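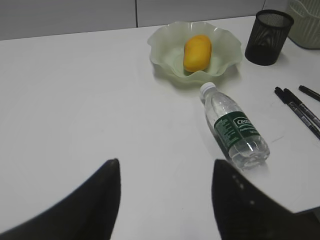 Week 5: notes on the Ornen visit

Read these before the seminar. Bring your own notes from the demonstration as well, even if they are only scribbles.

What we were told. Jagadeesh Marar gave the talk and Olga Figueroa ran the arm. The claim was that the system can "tidy any desk". Write that phrase down exactly, because "any" is doing a lot of work in it. The talk also gave a figure of 658 practice runs. I asked how many different tables those covered and did not get a number.

What was on the table. A mango in a green glass bowl, a bottle of water on its side, black marker pens, a mesh pen holder. Fair enough as a mix: something rigid and thin, something that might roll, something soft enough to bruise. But the left half of the table was clear. Most desks I know have paper on them, and cables, and a mug with a spoon in it.

Things to be doubtful about

Who chose the objects, and who put them where they were? Hema Chettiar asked this on the day and was told "the team". Press harder next time.

See-through things. A clear bottle and a translucent bowl are both awkward for cameras. Handling them once in good light tells you little about a dim kitchen.

The success rate. The slide said 70 per cent. Of what? If a pen is lifted and then dropped beside the holder, is that a success, a failure or half of each? The scoring rules were not shown.

Speed. We had no timings. If you took any, send them to Fidelina Urrego, who is collecting them for the group.

For the seminar

Write one page setting out a test you would believe. Say which objects, who places them, how many tries, and what counts as a failure. Decide all this before the arm moves. Compare your test with the one in the Prenska handout from June, which has the same hole in it.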